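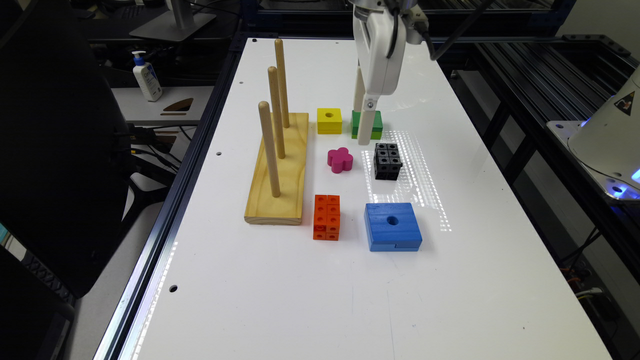 Ticket 643: Peg stacking episodes rejected at upload
Site: Ustcombe, cell 10
Reported by: Štefánia Kubíček
Component: Flustum recorder
Priority: medium
Status: open, workaround in place

Symptom
Recorder accepts the episode, then the validator drops it with "gripper state stale". 11 of 80 episodes lost in the August batch. All 11 fail within the first grasp. Replay in the viewer looks normal.

Setup
Single arm, fixed camera, three-peg board on the left of the table. Pieces are laid out loose at the start, pegs empty. The set includes the blue and yellow squares with round holes, the green block, the magenta flower and the two interlocking-cube pieces (black, orange). Start positions are changed by hand between episodes.

Log
09:40 — Restarted recorder. No change.
10:05 — Swapped the gripper cable. Two more rejects, same message.
10:50 — Compared timestamps. Camera and joint streams agree. Gripper stream stops updating when the fingers hold still before closing, then resumes.
11:30 — Driver publishes on change only. Validator expects a fixed rate. Operators who pause over the piece trigger the timeout.
13:15 — Set driver to publish continuously. Next 10 episodes accepted.

Open items
Same driver setting needs to go to the Cavville cells. Oda to confirm whether the rejected episodes can be repaired by holding the last gripper value — raw files are kept until then. Do not re-record them yet.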